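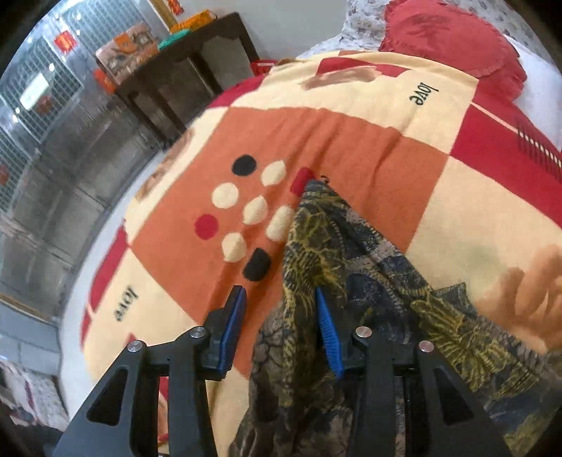 Eluned Wogan asks whether the dark load program can be run at 30 degrees with the short rinse, as older Handus washers allowed. It can, but only with the extra rinse turned off and a half load or less in the drum.

4.3 Washing dark and printed fabrics

Use this program for printed cotton, viscose and blends in dark colors. Wool and silk have their own program (section 4.6).

1. Read the care label. If the label shows a lower temperature than the program, the label takes priority.
2. Close zippers and hooks. Turn printed items inside out.
3. Load the drum loosely. The dark program is rated for a half load – a full drum leaves detergent in the folds.
4. Pour liquid detergent into compartment II, up to the lower mark. Do not use powder.
5. Turn the selector to Darks. The display shows 30 and the remaining time.
6. To lower the spin speed, press Spin until 700 appears. This is the recommended setting for viscose.
7. Press Start. The door locks after a few seconds.

Note: Patterned bed sheets can be washed on this program if they are colorfast. Wash new sheets separately the first two times.

Note: The remaining time is recalculated after the load is weighed and may change once during the wash.

CAUTION: Do not use bleach or stain remover containing bleach with this program. Residue in compartment II can mark the next load. Flush the drawer under running water if bleach has been used in it.

4.3.1 Testing for colorfastness

1. Wet a hidden seam with warm water.
2. Press a white cloth against the seam and hold it for one minute.
3. Check the cloth. If color has transferred, wash the item alone at the cold setting.

4.3.2 Drying

Remove the load as soon as the door unlocks. Shake items out and dry them flat or on a line, away from direct sun. Tumble drying is permitted only where the label allows it – select Low.

4.3.3 If the program stops

Code 23: water supply. Open the tap fully and check the inlet hose for kinks. Press Start to resume.

Code 508: unbalanced load. Wait for the door to unlock, rearrange the items by hand and select Spin only. If the code returns with an evenly spread load, check that the machine is level (section 2.4).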